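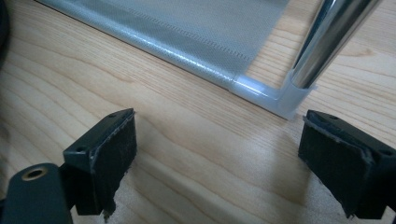

Riston returns for a third season

The animated comedy Riston will return in September with 40 new episodes, each running for 3 minutes. The series follows a family of badgers who operate a failing ferry service, and it has built a loyal audience among viewers who prefer their humour dry.

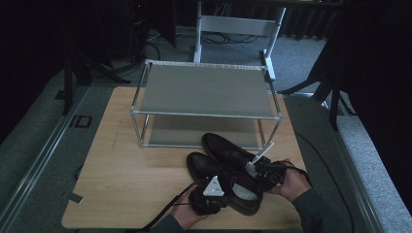
A larger writing room

Series creator Harpreet Melnyk received 268 script submissions during the open call, which closed on 2024-03-27. Four new writers have joined the program. "We were looking for people who could end a sketch early," Melnyk said. The studio, Kuvus, has also engaged a second storyboard team. 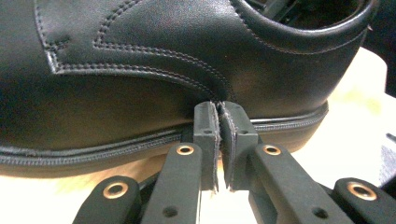

Clips and broadcast

Short clips will be released each Friday ahead of the full episodes. The recurring villain Çınar, absent for most of the second season, appears in the opening story and again in the harbour festival special. A public screening for 800 guests is planned, with captioned and described versions offered at the same session.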